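**Workshop notebook, Room 14, shared worktable**
November 5, 2018. Entry by Junhao Ye; to be read by Mwajuma Makori before the supply order is placed.
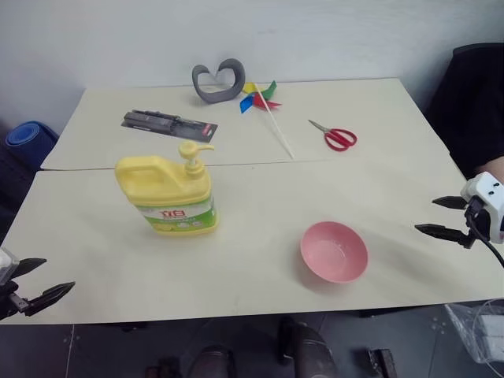 *Worktable during sorting. Heart form, pinwheel and scissors on the rear section; detergent on the front section.*

Purpose of entry: to record the sorting of the shared worktable and the decisions taken on individual items. The previous sorting was done in July and was not written up, which led to the duplicate orders discussed with the Gileo office. The present entry follows the format agreed after that discussion.

**Procedure**

The contents of the two upper drawers and the open shelf were brought to the table in small groups. Each group was laid out with space between the items, checked against the inventory sheet, and assigned to one of the following: keep at the table, return to the supply room, or hold for a decision. Items with no inventory line were given one before being moved.

**Items and decisions**

Heart form, gray, hollow. Keep. It stands on its base without support and was entered as a display piece under line 568. The outline is still wanted as a tracing guide for the paper work planned with the Manolakis group. It should be stored upright on the open shelf and should not have other items stacked on it.

Pinwheel, yellow, green, blue and red blades, white stick. Keep, display only. Mwajuma has asked that one finished pinwheel remain available so that participants may see how the blades are arranged. It is to be put away with the stick clear of the drawer front; the former practice of closing the drawer against the stick is discontinued.

Scissors, red handles. Keep at the table. The inventory sheet listed these under the supply room, and the line has been corrected. They are to be set down closed and returned to the upper drawer at the end of each session. Sharpening was last requested through Polteo and no reply is on file. I will write again.

Carded item, black and dark gray parts on a dark backing card. Hold. No matching line was found on the inventory sheet or on the last Polteo delivery note. It is to stay on its card until the purchaser is identified. If no one claims it by the next sorting, it will be offered to the other workrooms.

Detergent, yellow pump bottle. Return to the supply room after use. Cleaning products had been left on the worktable for convenience, and the safety sheet asks that they be kept apart from paper and finished pieces. Mwajuma proposes a marked place beside the sink. I agree, subject to approval of the shelf.

**Table surface**

The seam between the rear and front sections was discussed. Fine paper scraps collect there and are difficult to remove with a cloth. A soft brush is to be tried first. Liquid should not be poured or pumped directly onto the table near the seam; the cloth is to be dampened at the sink instead.

For the time being, the rear section is assigned to finished or displayed pieces and the front section to work in progress. This arrangement is provisional and may be changed if it proves inconvenient for larger sheets.

**Supply order**

Paper, assorted colors: about 2000 sheets remain in the supply room, by the label counts on the packs. No order needed.
Pinwheel sticks, white: order one pack from Trirkari.
Soft brush, narrow: order one.
Shelf for sink area: request sent to Gileo, awaiting answer.

**Open points**

- Purchaser of the carded item to be identified (J. Ye).
- Place for cleaning products to be marked (M. Makori).
- Lower drawers not yet sorted. A separate entry will be made.

Inventory sheet updated and placed in the front pocket of this notebook. The older sheet is kept behind it for comparison until Mwajuma has initialed the changes.

J.Y.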